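Brinholm garment steamer, set-up and care
Section 6: Plush, fleece and other fluffy stuff

Read section 5 first if you havent filled the tank yet. Same unit, different head. Wrong head on plush = flat patches, and they don't always come back.

What you need
Steamer, filled to the line
Wide head (the one with the cloth cover)
Soft brush, clean
Something flat and wipeable to work on
White cloth for testing

6.1 Before you start

1. Read the care tag. Crossed-out iron usually means no steam either. Ask the maker if the tag is missing.
2. Check for glued parts. Eyes, noses, felt buttons. Glue softens fast.
3. Test dye. Damp white cloth, press on a hidden spot, count to 12. Color on the cloth? Stop there.
4. Shake out dust. Outside if you can.

CAUTION: No steam on toys with batteries or sound boxes inside. Take the box out or leave the toy alone.
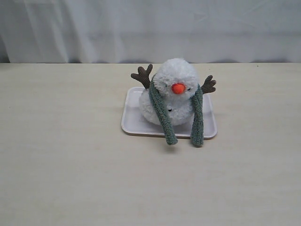
Tank off the base, fill with plain tap water, put it back until it clicks. Hard water areas, use filtered. Never add scent or softener, it gums up the valve. For small items keep a shallow tray under the work, as with the plush snowman, and watch any bright bit sitting on white fabric. An orange nose is just the kind of thing to dye test before the rest. Drips land in the tray, wipe it between items.

6.2 Steaming

1. Switch on, wait for the green light. Light blinks = still heating.
2. Point the head away from you and at the floor. Hold the trigger until spitting stops.
3. Head 6 inches off the fabric to begin. Move closer only if nothing is happening.
4. Short bursts. Keep moving. Don't park on one spot.
5. Brush lightly while the pile is warm, against the lie first, then with it.
6. Turn the item, do the other side.
7. Let it air out 8 hours. Longer for thick stuffing. Squeeze the middle, if it feels cool and heavy its not dry yet.

Note: Steam lifts the pile. It does not clean. Stains need section 7.

Note: Matted loops take more than one go. Let the item dry fully between rounds. Yến Phí on our help desk gets this one a lot, and the answer is always to wait.

CAUTION: Burn risk. Never hold the item in your hand while steaming. Never steam anything a person is wearing.

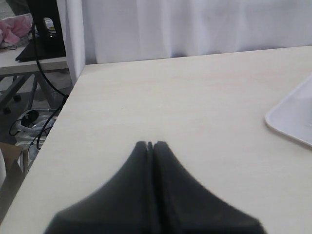 Second rounds go quicker if you drop the setting to low and stay further back. Long pile likes low anyway. Short fleece can take medium. High is for curtains and coats, see section 8.

6.3 After use

1. Switch off, unplug.
2. Leave to cool 36 minutes before you touch the head or open the tank.
3. Empty the tank. All of it. Old water smells.
4. Pull the cloth cover, hand wash, hang up. No dryer.
5. Wrap the cord loose. Tight wraps crack the sleeve by the plug.

6.4 Quick fixes

No steam, light is green: tank not seated. Push til it clicks.
Spitting water: head tilted too far back, or you started too soon.
White flakes: scale. Descale as in section 9.
Flat shiny patch on pile: too close. Dry, brush, try again on low.
Cover slips off: stretched. Spare covers fit both the Brinholm and the older Faso model.

Parts list is at the back. Cover orders go to Phong Văn at the service counter, please include the number from the underside of the base.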